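Print this page | E-mail this page
Reading time: 3 min

Unpacking the Grosine boxes, a gallery

4/17/20

Quick post, still up to my elbows in cardboard. We got the workroom back last month and everything that used to live in it has been sitting in boxes since August. So this is the unpacking gallery, such as it is. One picture so far, notes for the other spots, more when I get a minute. Captions written standing up, sorry for the typos.

The shelf wall
Metal uprights from Tanui, 5 shelves, rated for up to 500 pounds apiece. Took most of a morning. Bolts in the wrong bag, of course. Level now, or level enough. Bottom shelf is for heavy stuff only and I mean it this time.

The drawer unit
Came through the move fine. One runner sticks. Candle wax on it, better already. Labels are still the old ones so dont trust them — the drawer that says HINGES is all sandpaper.

The lamp
Atine clamp lamp, the long one. Cord is too short for where I want it. Extension for now. Ugly but bright.

The floor
Swept twice. Still finding staples. Wear shoes.

Packing paper
Three big sacks of it, flattened. Keeping two. The Zorkulance order came with so much padding that I may never buy any again. If you want some, ask before it goes in the recycling.

The offcuts
My favorite part and the slowest. Every time I think the last one is out there's another under the flap. Sorting by length first, then by how nice the edges are. Anything shorter than a hand goes in the kindling crate. The 80 grit is out too, for the corners that got knocked about, but sanding can wait till the sorting is done.

The white table
Sorting station for the week. Good big top, wipes clean, and light enough in color that you can see every crumb of sawdust. Wood goes on top, box stays right up against the edge so nothing has far to travel.

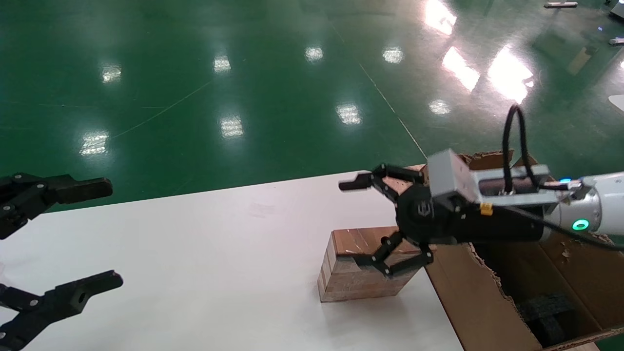

Blocks with layers in them get their own row, by the way. They stack well and I always want one when something needs propping up while the glue sets. Stood upright they take up hardly any room, and you can read the layers at a glance. Tape comes off before they go on the shelf — slowly, or it takes splinters with it.

The boxes themselves
Mostly done for. Torn flaps, soft corners. The good ones get folded and go behind the door, the rest get cut down for glue mats. I cut mine along the creases, way less mess then ripping.

Still to come: the paint shelf, the jar of mystery screws, the peg board if I ever find the pegs. Check back.

Print this page | E-mail this page

Recent galleries
Peg board, before
Glue mats from old boxes
The jar drawer, sorted
Grosine workroom, empty
Tanui shelves, first try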